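Plumomgate 陪练计划第二期招募参与者：请平时真正干活的人，来看看机器干得怎么样

发布：Fladent 应用研究组
地点：Alva 楼 201 室
名额：36 人
补贴：每次 255 元，当天结算
报名截止：6月5日 星期三

各位朋友、街坊、四月份来过又问我们什么时候再办的老参与者，大家好。

先把最要紧的话说在前头：我们要找的是会干活的人，懂不懂机器人都没有关系。您要是洗了大半辈子碗，在食堂后厨配过菜，在学校实验室刷过瓶子，在小厂的装配台前坐过，或者单纯是家里那个永远在叠衣服的人，那这份招募就是写给您的，麻烦您多花几分钟往下看。篇幅长了一点，同事已经劝过我删，我删了两遍，又加回来一些，因为上一期收到的来信里，大家问得最多的就是那些我嫌啰嗦没写进去的事情。

我叫 Parvathi Salian，在 Fladent 负责参与者这一块，您报名之后收到的电话和短信基本都是我打的、我发的（中文说得还可以，写字慢，这篇稿子有同事帮着顺过，有不通的地方请多包涵）。跟我搭档的是 Thodoris Triantafyllou，他管台子、管机械臂、管所有会动的东西。您到了现场，多半先听见他的声音，他习惯一边调机器一边自言自语，您不用理会，也可以理会，他挺高兴有人搭话的。

我们在做什么

这几年大家在手机上看过不少机器人的视频，有叠衣服的，有炒菜的，有给客人倒咖啡的。看完以后家里长辈常会问一句：那什么时候能给我家来一台？我母亲也这么问我，每次通电话都问，我每次都答得含含糊糊，说快了，还早，看情况。说得多了自己也不好意思，毕竟我就是干这一行的。

Plumomgate 陪练计划就是想把这个问题问得具体一点。一件家务，或者车间里、实验台上的一件零碎活，机器现在到底能不能干？能干到什么地步？是能从头干到尾，还是只能干中间那一小段？干完的结果，一个天天干这活的人肯不肯收货？最后这一条是我们最看重的，也是我们自己回答不了的。组里的人会写程序，会拧螺丝，可是要说一条毛巾叠得合不合格，一只杯子擦得能不能上桌，我们的标准跟真正干这行的人差得很远。

四月份第一期的时候就闹过这样的事。有一项任务是把洗好的餐具收进抽屉，我们几个人看了，觉得机械臂放得蛮整齐，方向一致，也没有掉地上，在表上打了很高的分。结果来的一位阿姨，在幼儿园厨房做了很多年，看了一眼就说这样不行，手碰到了入口的那一头，得重新洗。我们谁都没有想到这一层。她那天写的意见占了整整一页纸，后来我们把这项任务的评分办法从头改了一遍，机械臂抓哪一头也跟着改了。

还有一位师傅，退休前在厂里做分拣，看机器把螺母一颗一颗放进格子里，看了好一会儿，说它手倒是稳，就是不会“扒拉”。什么叫扒拉呢，就是人拿零件的时候，手指会先把一堆东西拨开，摸到要的那颗再拿起来，整个过程想都不想。机器那边呢，先看，再伸过去，夹不准再退回来，再看。这个词后来成了我们组里的正式用语，周会上真有人汇报“扒拉问题进展”。

所以第二期我们想多请一些人，也想把活的种类铺得开一些。

这一期都有什么活

第二期一共准备了 23 项任务，家务占大半，剩下的是车间和实验台上的杂活。每位参与者不需要全看，我们会按您填的经验，给您挑几项熟悉的，再搭上一两项您没做过的，因为外行的眼睛有时候也很管用。

家里的活，有叠毛巾和叠有袖子的衣服，有把洗碗架上的碗碟归位，有擦桌子（带饭粒的那种，饭粒是真的），有把散在沙发上的遥控器、袜子、充电线分开收好，有给花盆浇水，有把垃圾袋口扎起来。最后这一项，我先给您透个底，目前机器做得相当吃力。塑料袋又软又滑，一会儿一个样子，两只夹爪在那里摸来摸去，急得旁边的人想伸手。真要来看的话，请做好心理准备，也请忍住别伸手。

车间的活，有把螺丝按长短分盒，有给小纸盒折底封口，有往托盘里码放零件，有撕标签再贴标签。贴标签看着简单，揭底纸那一下最考人，您要是做过包装，一定明白我在说什么。

实验台上的活，主要跟玻璃有关系。把烧杯放正、挪到指定的位置，夹着一根细长的玻璃件，慢慢对到杯口上方，或者伸进杯子里搅一搅再拿出来。人做这些，一边聊天一边就做完了。换成机械臂，麻烦全在看不清上：玻璃是透明的，背后是什么颜色它就是什么颜色，细的那种更糟，只剩边上一点点反光。再加上玻璃不吃力，夹紧了怕断，夹松了怕滑。我们很想听听刷过瓶子、配过试剂、在学校带过化学实验课的人怎么看，尤其想知道，您自己动手的时候到底是靠眼睛还是靠手感。好几位老师跟我们说是靠声音，杯壁轻轻碰一下，听那一声就知道位置对不对。机械臂目前可没有长耳朵。

您来了要做什么

一次活动是一个半天，上午场或者下午场由您挑，中间有休息，有茶水和点心，点心是楼下铺子买的，上期反映太甜，这次换了咸的。

先坐下来聊一会儿。我会请您讲讲您平时怎么干这件活，从哪里开始，哪一步最烦，哪一步一定不能错。不用准备，想到什么讲什么，方言也可以，我们组里有听得懂的人，听不懂的我会厚着脸皮请您再讲一遍。

然后请您自己动手做一遍。用的是跟机器一模一样的东西，一模一样的台面。有些朋友一听要示范就紧张，觉得像考试，您千万别这么想，平时什么样就什么样。快也好，慢也好，中途觉得不顺手换个做法也好，这些对我们都有用。有一位参与者叠到一半把毛巾抖开重来，一个劲跟我们道歉，可她重来的那个动作，恰恰是我们翻来覆去看得最多的一段。

接着看机器做。同一项任务会做好几遍，有的由程序自己跑，有的由我们的操作员在旁边带着做。是哪一种，开始之前我们不说，等您打完分再揭晓，这样大家评起来公平一点。看的时候您坐在黄线外面，有椅子，站着看也行，想凑近看细节的话跟 Thodoris 说一声，他把机器停稳了，您再过去。

最后是打分和写意见，用的是一块平板，里面装着我们自己做的评分小程序，叫 Pristent。字我们特地放大了，按钮也大。每项任务就问您几件事：这活算不算干完了；干完的东西您收不收；要是这是您新带的学徒，您会让他接着干还是叫他停下来。最后一题是我坚持要加的，大家答得特别认真，有人写“可以留用，先别让他碰碗”。不喜欢用平板的，我们有纸质的表，我替您录进去。

整个过程会录像。录像主要拍手和台面，您的脸如果进了画面，我们会在保存之前处理掉。录音会转成文字，转完您可以要一份来看，哪句话不想留，划掉就是，不用讲理由。这些都写在同意书里，到场之后我会一条一条跟您过，您听完再决定签不签，不签也没有关系，点心照吃，来回的车费照报。

哪些朋友我们特别欢迎

年满十八岁就可以报名，年龄往上不封顶，第一期最年长的那位，走楼梯比我还利索。

有下面这些经历的，请在报名的时候写上一笔：做过家政或者酒店客房的，在食堂、餐馆、幼儿园厨房干过的，在装配、包装、分拣岗位上待过的，在学校或者单位的实验室里做过准备工作的，照顾过行动不便的家人的。最后这一类我多说两句。帮别人干家务跟给自己干家务，标准很不一样，东西要放在老人够得着的地方，杯子把手要朝着哪一边，毛巾不能叠得太紧，不然手没力气的人抖不开。这些讲究写不进说明书，我们非常需要有人坐在旁边一样一样提醒。

左撇子也很欢迎！我们的机器有两只手，两只手怎么分工一直在吵，右撇子的意见已经听得够多了。

完全没有上面这些经历，只是好奇，或者压根不相信机器能干活，也请放心报名。我们会留出一部分名额给这样的朋友。不相信的人看得最仔细。

有几种情况请提前告诉我：戴助听器或者装有心脏起搏器的，请写在备注里，我们会先打电话跟您商量座位和场次；对乳胶手套过敏的，我们备了别的材质；坐轮椅来的，楼里有电梯，台子前面的位置我们会腾开。怀孕的朋友可以参加看和评分的部分，实验台那几项就不安排动手了，请体谅。

哪些朋友这一期可能不太合适

在做机器人或者相关产品的公司上班的同行，谢谢您的关心，评分这部分我们只能婉拒了，不过每个月有一次对外开放的下午，欢迎来坐坐，带上您失败的视频，我们也带上我们的。

还有就是时间特别紧、只能待一小会儿的朋友。机器慢，这个我没法替它遮掩。一条毛巾，您叠完了去倒杯水回来，它可能刚刚找到第二个角。要是您看着慢的东西心里着急，可能会坐得很难受，第一期就有一位大哥看到后来直跺脚，散场的时候又跟我说下回还来。

关于机器到底行不行

我知道有的朋友看到这里，最想问的还是那一句：到底行不行嘛。

我说说我自己的看法，只代表我，Thodoris 的看法比我乐观一些，他有他的道理。

摆得整整齐齐、东西是硬的、位置每次差不多的活，机器现在能干，有的干得还挺像样，码托盘这一类，它不嫌烦，手也不抖。东西一软，就难了。衣服、塑料袋、绳子、湿抹布，每次拿起来都是新的形状，它得从头认一遍。东西一透明，也难，玻璃杯、保鲜膜、薄塑料盒子都算。再往上，是那种需要知道“为什么要干”的活，比方说桌上有半杯水，是倒掉还是留着？人看一眼屋里有谁在，就有数了。机器目前还要我们告诉它。

家里和车间也不一样。车间可以迁就机器，把灯打好，把盒子固定住，把不相干的东西拿走，活就容易了许多。家里没有办法这样，总不能为了让机器叠衣服，叫全家人把客厅让出来。我们台子上做得还过得去的任务，搬到一个真正的厨房里会怎么样，我心里是没有底的，所以后面可能会有入户的第三期，到时候再来麻烦大家。

有朋友担心，教会了机器，会不会砸了自己人的饭碗。这个话第一期有人当面问过我，问得很直，我也很感激他问。我没有本事替将来打包票。我能答应的是，您在我们这里说的每一条意见，包括“这个活不该让机器干”，都会原样写进报告里。第一期的报告里，这样的意见单独成了一章，印出来放在门口的架子上，来的时候可以带一本走。要是您正是带着这份担心来的，那您来得正好，请坐前排。

现场是什么样子

201 室在 Alva 楼二层，出电梯左手边，门上贴着一张手写的条子。房间里分了几张台子，家务的归家务，零件的归零件，玻璃的单独一张。机器开着的时候会有一点风扇声和马达声，不算吵，讲话不用提高嗓门。怕冷的朋友请带一件外套，空调归整层楼统一管，我们说了不算。

玻璃台的几张照片：白色机械臂，棕色台面，小玻璃烧杯。

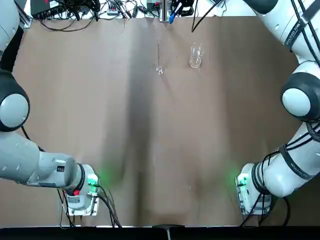
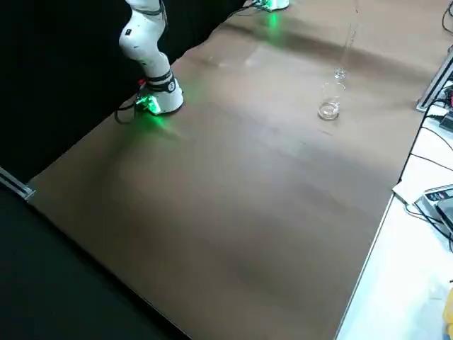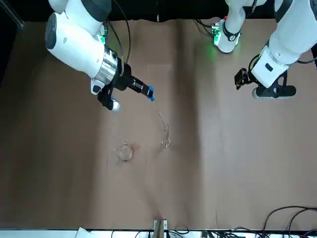 说回安排。实验台那几项，动手的时候请戴上护目镜，镜子我们有，能套在近视眼镜外面。杯子里用的都是清水，不会请您碰药品。玻璃要是碎了，不论是您碰的还是机器碰的，都请坐着别动，让我们来收拾，不会叫您赔，也不会记在您名下。

长头发请扎起来，围巾和长挂绳进门的时候摘下来，门后有挂钩。手表戒指可以戴着，只是做叠衣服那几项的时候，有的朋友觉得勾线，自己摘了，走的时候又忘在台上。我们抽屉里至今还有一枚素圈戒指，内侧没有刻字，四月份来过的朋友请摸摸自己的手指头，是您的就给我来个信，说得出是哪只手戴的，我就给您寄回去。

补贴和车费

每参加一次，补贴 255 元，结束的时候当场发，现金或者转账都可以，签个收条。车费另算，市内的公交、地铁凭记录报销，打车的话请事先跟我说一声，行动不便的朋友打车我们全报。中途有事要先走，补贴照发，不扣钱，您能告诉我一声就行。

每个人最多可以来两次，两次之间我们会给您换一批任务。也有人问能不能夫妻俩一块儿来，可以的，而且挺有意思，同一条毛巾，两口子常常能评出完全不一样的结果来。不过请各填各的表，打分的时候坐开一点，打完了再吵。

带孩子来的，请提前说。孩子不能进黄线，隔壁有个小间可以画画看书，我们有一位同事会陪着。宠物这次就不要带了，真的抱歉，机械臂的线缆太像玩具了。

怎么报名

方法有几种，您挑顺手的。

可以到 Alva 楼一层前台领一张报名表，填好放进旁边写着 Plumomgate 的盒子里，我每天下班前去取。也可以请前台打内线到 201，找 Parvathi 就行，姓不用记，大家都记不住。如果您是从社区公告栏或者单位的群里看到这份招募的，直接回复转发给您的那位联络人，他们手上有同样一张表。

表上要填的不多：怎么称呼您，怎么联系您，方便上午还是下午，您平时最常干的一件活是什么，以及您最希望机器替您干的一件活是什么。后面这两题请务必填，写几个字也好。上一期有人在两题里填了同一个答案，“洗碗”，有人前一题填“做饭”，后一题填“别的都行，做饭不要动我的”。我们分组的时候主要就看这两题，请您多写一点，字写得小也不要紧。

名额是 36 位，报名的人多的话，我们会按经验的种类来搭配，尽量让每一类都有人，所以没有排上绝不是您填得不好。没排上的朋友我也会一个一个通知到，并且问您愿不愿意留到下一期的名单里。排上了的，我会在活动前打一次电话确认时间，前一天再发一条短信，里面有路线和我的号码。陌生号码很多人不接，我理解，所以我会先发短信再打。

几个常被问到的小事

不会用平板能来吗？能来，有纸表，也有我。

要穿什么？家常衣服，袖口别太宽就好。

看了觉得机器很差劲，可以直说吗？请一定直说。Thodoris 在旁边也请直说，他自己说得比谁都狠。

能不能跟机器比赛？正式的环节里没有这一项，因为大家一比起来动作就变形了，录下来的东西不像平时的样子。散场以后要是台子还空着，您想跟它比一局分螺丝，我们很乐意奉陪，不过到目前为止还没有哪位参与者输过，您得有点高手寂寞的准备。

能拍照吗？自己的手和台子可以随便拍，别的参与者请先问过人家。

结果什么时候能看到？全部场次结束以后我们要整理一阵子，报告出来先寄给参与者，再对外放。写的时候会尽量少用术语，有一稿会先请两位参与者来读，读不懂的地方就改。您如果愿意当这个读稿的人，报名表最底下有个小方框，打个勾。

还有一个请求，跟报名无关。如果您家里有用旧了的毛巾、洗得发软的 T 恤、配不成对的袜子，干净就行，破一点没有关系，来的时候不妨带上几件。新买的布料太挺，机器在新毛巾上练得好好的，一换成家里用了几年的就乱了手脚，我们正缺这种有岁数的东西。捐的东西不退，请别把心爱的拿来。

表格放在前台左边那个蓝色文件夹里，要是夹子空了，请跟前台讲一声，让我再送一叠下来。

Parvathi Salian
Fladent 应用研究组，Plumomgate 陪练计划
Alva 楼 201 室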